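The Lentil Loaf, Third Attempt

I should have known better than to promise a main course. Loretta Greenberg is having twelve of us over on Monday, and when she asked who could bring "something substantial without meat in it," I heard my own voice volunteering before my brain had its shoes on.

So, lentil loaf. I've made it twice this week. The first one came out of the pan in the manner of soup. The second held together beautifully and tasted like a doormat someone had waved a bay leaf at. My neighbor Safta, who was raised to be polite about food, ate a slice and asked if I had any mustard. Then she asked if I had any more mustard.
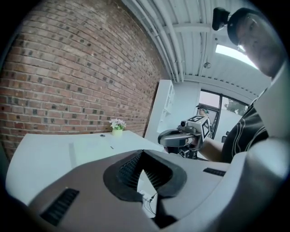

The recipe comes from a spiral-bound church cookbook I bought for 2 dollars, and it calls for "lentils, cooked" with no hint of what kind or how much. I went with brown the first time and red the second. Red lentils, for anyone who has not met them, have no interest in staying lentils. They want to be paste. I did get rid of the water problem, I'll give them that.

Agnes Bråten says I need mushrooms, chopped fine and fried until they stop squeaking, plus a spoonful of miso. Agnes also says to toast the walnuts, and that anyone who skips this deserves what they get. I had skipped it. Twice.

The miso turned into its own errand. The little grocery in Drerkovmont had white miso, and the price made me put it back, walk to the end of the aisle, and come back for it. It's in my fridge now behind the pickles, where I expect to find it again in 3 years.
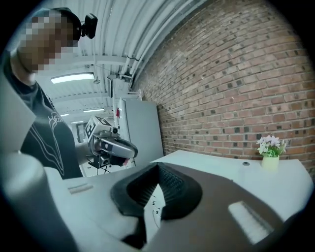

Attempt number three is in the oven as I type. Brown lentils again, drained this time like I meant it, with oats instead of breadcrumbs and far more onion than the church ladies would have allowed. I put tomato paste and vinegar on top. It smells like dinner, and the other two never got that far.

It's supposed to rest for 20 minutes before slicing. I gave the last one four. If this one falls apart too, I'm calling it a hash and bringing the mustard.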